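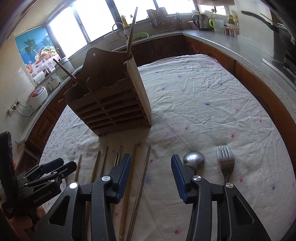 Why are many chopsticks made of wood?
Wood is light, easy to shape and not too slippery, so it grips noodles and rice well. It also stays cool enough to hold when the food is hot.

Chopsticks are used in pairs. The bottom stick stays still and the top one moves. After the meal, wash them in warm, soapy water and let them dry all the way. Wood that stays damp can grow mold.

A holder keeps them together on the table. Stand them up in it once they are dry. If a stick is cracked, ask an adult to throw it away.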